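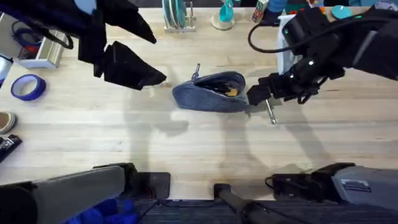
Estuche vaquero azul con forro negro, cremallera a medio abrir y tirador metálico.

Cremallera que se abre por detrás del cursor: ¿cambiar el cursor o la cremallera entera?

Publicado por Dralleneck en Costura y arreglos, noviembre

Tengo un estuche de tela vaquera con cremallera metálica cosida entre el exterior y el forro. Desde hace unas semanas el cursor corre bien en los dos sentidos, pero al cerrar los dientes no quedan enganchados: a unos 4 cm del inicio la cadena se separa por detrás del cursor. Si lo llevo hasta el final con mucho cuidado aguanta, y en cuanto meto la mano o doblo el estuche se vuelve a abrir.

Lo que he probado hasta ahora:
Grafito de lápiz blando en los dientes. Corre mejor, cierra igual de mal.
Jabón seco. Lo mismo.
Cepillo de dientes viejo para sacar la pelusa del forro, que se había acumulado en el extremo cerrado.

No falta ningún diente, los he repasado con lupa. La cremallera mide 210 mm entre topes. En el reverso del cursor hay un 4 grabado y nada más.

En la mercería me dicen que no compensa y que compre otro. No es cuestión de dinero, quiero saber si el fallo está en el cursor o en la cadena antes de descoser el forro. Tengo máquina doméstica con prensatelas para cremalleras y alicates de punta plana.

Editado: la cinta está sana, sin deshilachar. El tope superior es de los metálicos en forma de U.

3 respuestas

Sheldon MacPherson
Respuesta aceptada

Por los síntomas, el cursor. Una cadena con todos los dientes y la cinta sana rara vez falla en un tramo largo. El cursor tiene dos placas unidas por un puente en la parte delantera; por detrás, las placas quedan libres y con el uso se van separando. Cuando la holgura supera cierto valor, los dientes entran en el canal pero salen sin la presión necesaria para encajar. El grafito y el jabón reducen el rozamiento y no corrigen la holgura, de ahí que no notes cambio en el cierre.

Para confirmarlo, cierra la cremallera y aprieta con los dedos las dos placas del cursor por la parte trasera mientras avanzas. Si en esas condiciones la cadena aguanta algo más, el diagnóstico está hecho.

Procedimiento, sin descoser nada:

Lleva el cursor al extremo abierto, junto al tope inicial.
Coloca los alicates en un lateral del cursor, en la mitad trasera, con una placa en cada mordaza. No toques el puente, que es la pieza que parte.
Aprieta muy poco. El recorrido que buscas es de décimas de milímetro.
Repite en el otro lateral con la misma fuerza. Si solo cierras un lado, el cursor trabaja torcido y muerde la cinta.
Prueba el cierre completo. Si sigue abriéndose, otra pasada igual de corta en cada lado.

Si el cursor se queda duro es que te has pasado. Se puede abrir otra vez con un destornillador plano fino, pero el metal de estos cursores es una aleación fundida y soporta mal el ida y vuelta. Una vez, quizá dos. A la tercera se agrieta.

Si aun así no cierra, hay que sustituir el cursor. El 4 del reverso es el calibre, y corresponde de forma aproximada al ancho en milímetros de la cadena cerrada. Compra uno del mismo número y del mismo tipo. Un cursor para cremallera metálica no vale para espiral de nailon aunque el número coincida — el perfil interior del canal es distinto. Lleva el viejo a la tienda y compara también la altura del canal, porque entre fabricantes hay diferencias.

Para el cambio tienes que retirar los topes del extremo superior. Los de U se abren con la punta de los alicates, levantando una pata cada vez, y a veces se pueden volver a usar. Saca el cursor por ahí, mete el nuevo con las dos cintas a la misma altura y repón los topes. Si el forro tapa el final de la cinta bastará con soltar dos o tres centímetros de costura, nunca el forro completo.

Ramine

A mí me pasó con una cazadora y la tiré. Luego me dijeron que se arreglaba con vela. Prueba con vela, cera blanca de la normal, y pasa el cursor muchas veces arriba y abajo.

Comentario de Dralleneck: gracias, pero ya corre bien. El problema es que no cierra.

Comentario de Ramine: pues entonces no sé. Con la vela no pierdes nada.

Dankwa

De acuerdo en lo principal con la aceptada. Añado un par de cosas por si hay que llegar a cambiar la cremallera completa.

En piezas pequeñas con forro, la cinta va atrapada en una costura que suele estar pespunteada por el derecho. Ese pespunte hay que quitarlo entero, y en tela vaquera los agujeros de la aguja quedan marcados. Intenta que el nuevo caiga sobre la misma línea, con puntada larga y aguja de 100. Con una más fina la tela no cede en las esquinas, donde se juntan varias capas, y la puntada salta.

La medida se toma de tope a tope y con la cremallera cerrada y plana, sin contar la cinta sobrante. Con 210 mm no vas a encontrar una metálica exacta. Compra una más larga y acórtala: marca el final, arranca de uno en uno los dientes que sobren con un alicate de corte, sujetando la cinta para no rasgarla, y pon el tope justo después del último diente. Se acorta por arriba, por el lado donde están los topes sueltos. Por abajo también se puede, pero queda peor.

La otra causa posible es que el estuche vaya demasiado lleno. Si el contenido empuja hacia fuera, la cadena trabaja en tracción lateral todo el tiempo, y un cursor nuevo acabará igual que el primero.

Comentario de Dralleneck: hecho con los alicates, dos pasadas por lado. Cierra entero y no se separa al doblarlo. Va un poco más duro que antes en el tramo central. Marco la primera como aceptada.

Comentario de Sheldon MacPherson: déjalo así unos días antes de tocar nada. Si la dureza sigue, ahora sí tiene sentido el grafito.

Comentario de Dankwa: de todas formas, pide ya un cursor del 4 y guárdalo. En mi mercería tardaron en traerlo.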